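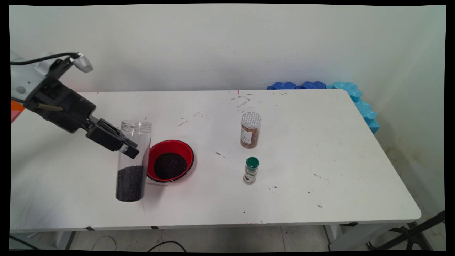
One reader wrote in to say that the transit agency had dropped the stop outside her building and that the first she heard of it was a paper notice taped to the pole. She wanted to know if there was any point in objecting, and how to get to work in the meantime. Both questions come up every time a route is cut or moved, so this page covers them in order.

The steps use the Koson Street line as the running case. Agencies differ in their forms and deadlines, but the order of work is much the same.

Step 1. Read the notice all the way through

Notices are short, and the useful parts are often in the small print. Look for four things: the date the change takes effect, the stops affected, the date the comment period closes, and the address for comments. Write them down or take a photo of the notice.

Check the wording too. "Discontinued" means the stop or route is gone. "Consolidated" usually means two stops are being merged into one between them. "Temporarily relocated" means construction, and the stop should come back. If the notice says "pending approval," the decision has not been made yet and your comment counts for more.

Step 2. Get the proposed schedule

Agencies post the proposed map and timetable before a change. Look under "service changes" or "proposed changes," not under the regular route pages, which show the current service until the last day. If you can't find it, call the customer service line and ask for the timetable by route number. They can mail it or hold a copy at a transit center.

Compare the old and new timetables for the hours you ride. On the Koson Street line, the morning trips stayed the same and the gap in service came after 7 p.m. Riders with day jobs lost very little. People on the late shift lost their ride home.

Step 3. Walk to the new stop

Do this once before the change, at the time of day you would normally go. Maps give the distance in a straight line or along the road and leave out the rest. Note whether there is a sidewalk the whole way, where you have to cross, whether the crossing has a signal, and whether there is a light at the stop.

An extra 300 feet on a level sidewalk is a minor change for most people. The same distance along the shoulder of Ultevgate Road is another matter, and that is worth putting in a comment.

Step 4. Plan a backup trip

Work out two ways to get where you are going. The usual choices are:

A different route with a transfer. Check how long the transfer window is and what happens if the first bus runs late.

A park-and-ride lot. The Warnham lot has 450 spaces and is full by 8 a.m. during the school year, so plan to be there earlier.

A shared ride with neighbors. Put a note in the lobby or the building's message group with your departure time and general destination.

A shuttle paid for by the apartment complex. Ask the leasing office. Some leases list shuttle access as an amenity, and if yours does, bring the page with you.

Step 5. Write your comment

Keep it under a page. Give the route number, the stop, the hours you ride, and how many days a week. Say what the change does to your trip in minutes. Then say what you want: keep the stop, keep the last evening trip, or move the new stop to the near side of the intersection. A specific request is easier for planners to answer.

Something like this works:

"I board Route 50 at Koson and Ultevgate five days a week and come home after 9 p.m. Under the proposed schedule my last trip leaves before my shift ends. Please keep one later trip on weeknights."

Send it before the deadline and keep a copy.

Step 6. Collect signatures if others are affected

One sheet per building is enough. Leave columns for name, address and stop used. Ask the manager before posting it in a shared area. The residents at Zwahlen Apartments turned in nearly 100 names, sorted by stop, and attached them to a single letter.

Step 7. Speak at the hearing

Sign up early, as the list may close before the meeting starts. Speakers usually get two or three minutes. Read your comment aloud at home and time it. If you can't attend, ask whether written statements are entered in the record.

After the change

Ride the new service for a few weeks and note late or missed trips with the time and stop. Agencies often review ridership after a change, and the next adjustment may be only months away. For changes made in August, ask in October when the review is due and where to send your notes.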